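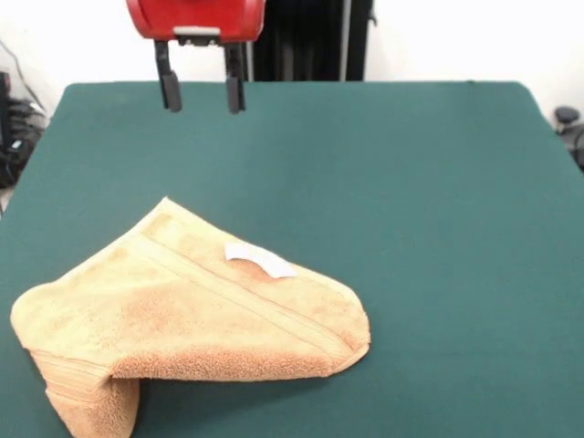 ## 21st March: towel trials, Pomwood table

Beige terry, the Walura sample, on the green cover. Start state for this run is crumpled: partly folded over itself, one peak, sides sloping off left and right. Logged as "tent".

- Pile reads darker along the folds and edges. Useful for finding an edge by eye, less so for telling a fold from a hem.
- Cover kept from the January set. Contrast with the beige is good. The Usari white is still to be tried on it.
- Target: halves, then thirds, hem inwards. Pass if corners meet within 12 mm.
- Cap of 36 folds per towel before it goes to the wash. Pile flattens after that and the stack height drifts.

Ponce fold sheet, step 5, says to shake the towel out first. Left out here, as it hides the differences between start states. Amend the sheet or mark the step optional.

To do:

- Weigh the Walura towel dry and enter it under lot 928.
- Repeat "tent" with the peak turned a quarter.
- Check the cover for lint after each set and brush along the length only.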